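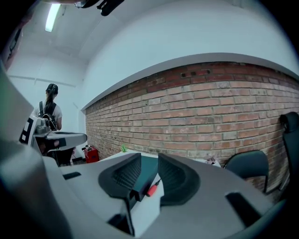

Toàn Vi

Monday, October 27, 2025
Workshop notebook, Flendevholm Paper and Binding Workshop
Subject: paste trials for the Khoury ledgers

Purpose of entry. To record the second round of wheat starch paste trials and to set down the recipe for the spine linings, so that colleagues taking over the Khoury ledgers need not repeat the work done in May.

The May batch was mixed at one part starch to four parts water by volume. It held well on the test boards but dried too stiff for the larger ledgers, which are consulted flat and have to open fully. Two of the linings cracked along the joint when the boards were turned back. Both have since been lifted with a damp poultice and the spines cleaned.

Present batch. Starch was steeped overnight in filtered water, the surplus poured off in the morning, and fresh water added to bring the mixture to one part in six. It was cooked in the double pan for 40 minutes with constant stirring. The paste turned translucent later than expected, and the heat was reduced for the remainder of the cooking. It was left to cool under a damp cloth, then passed through the horsehair sieve twice. A third pass would be advisable for the tissue repairs.

Samples. A total of 11 strips were pasted out on offcuts of the ledger paper, using the Gimano tissue in both weights. The lighter weight cockled slightly at the edges where the paste was brushed on too generously. The heavier weight lay flat. All strips are under boards and felt and should not be disturbed before tomorrow afternoon.

Ledger 2. The sewing is sound except for the last gathering, where the thread has parted at the kettle stitch. It is to be resewn through the original holes. The leaf count was checked against the accession sheet and agrees at 1,143. Please correct the pencil note inside the box lid, which gives a lower figure.

Storage. The wall side of the store remains the cooler side, and the boxed volumes should stay there, raised on battens and clear of the brickwork. 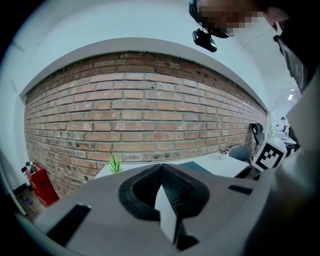
Outstanding matters

The order with Imus for unbleached linen thread has not been confirmed. The present reel will suffice for Ledger 2 but not for Ledger 3.

The small nipping press needs grease on the screw before it is used again.

Paste from this batch is in the lidded jar on the lower shelf of the refrigerator, labelled with my initials. Discard it if it thins or smells sour.

Peel tests on the strips to follow. Results to be entered on the facing page.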